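Olix Stage DI: active direct box for acoustic instruments

Price: $99
Stock: 4 in store, more due in May
Maker: Olix
Ships with: one box, rubber feet, printed manual

We've sold acoustic gear long enough to be wary of any box that promises to make a piezo pickup "sound like wood and air". The Olix leaflet makes that promise twice on the front page. We took one home, ran a dreadnought, a mandolin and an upright bass through it, and came back with a more modest opinion. It's a decent active DI with a useful notch filter. It won't rescue a bad pickup.

What it does well is keep quiet. With phantom power from the desk and a reasonable cable, we heard very little hiss, even with the gain up further than you'd want on stage. The ground lift works and the polarity switch is on the top where you can reach it with a thumb. Those two things matter more to a working folk duo than anything in the leaflet.
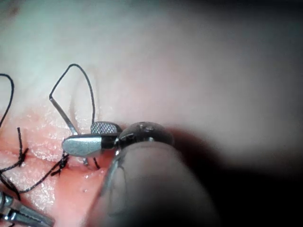 The notch filter is the reason to consider it over a plain passive box. It sweeps from the low end up to 400 Hz, which covers the usual boom from a guitar body in front of a wedge. Above that you're on your own, so fiddlers with a squealing top end should look elsewhere. The sweep knob is also stiff and the markings are small grey print on a darker grey panel. Take a paint pen to it before your first dim pub gig.

Now the "Warmth" button. Olix calls it a harmonic stage. To our ears it's a slight lift in the low mids and a small drop in level, and in a side-by-side through the shop PA two of us picked the wrong setting as the warm one. Leave it off or on as you please.

How it compares

The Halvorsen passive DI costs a bit less and will probably outlive you. It has no filter and no gain, and plenty of players with an onboard preamp need neither. If your guitar already has a battery in it, buy that one and spend the change on strings.

The Foteo preamp pedal has three bands of EQ, a tuner mute and a much bigger footprint. It's the better choice for a solo performer who changes instruments mid-set. We find its compressor hard to like and wouldn't pay extra for it.

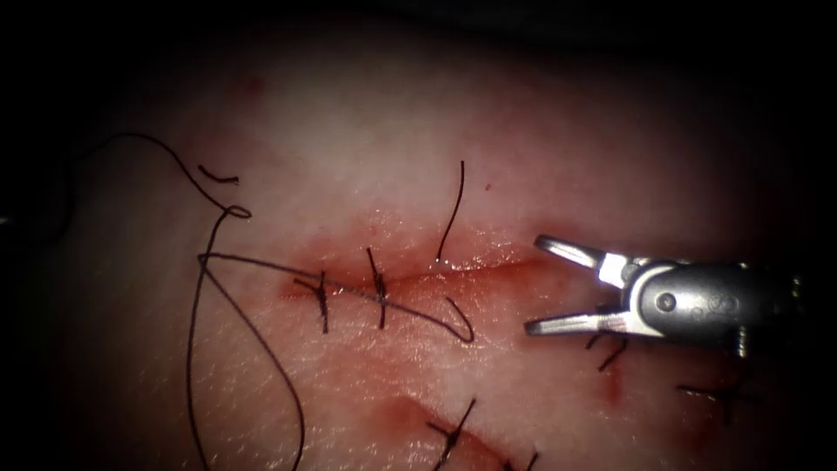 Incision with two black interrupted stitches.

Things to know before ordering

Phantom or battery. The maker claims more than 15 hours on a nine-volt. We didn't get that far, but we had the gain high the whole time. Carry a spare.

The input jack is plastic. It held up for us, though a metal one would have cost pennies at the factory. Don't let the box dangle off the end of a lead.

There's no case in the carton. The Dovia small pedal pouch fits it, with room for a short XLR cable.

Warranty is through Olix, with drop-off at our counter. Keep your receipt, as they do ask for it.

Returns are fine if the box comes back unmarked and in its carton. If you've already done the paint pen trick, it's yours.

Demo unit at the acoustic counter, open until 5 pm. Bring your own instrument if you can; the shop guitar flatters everything.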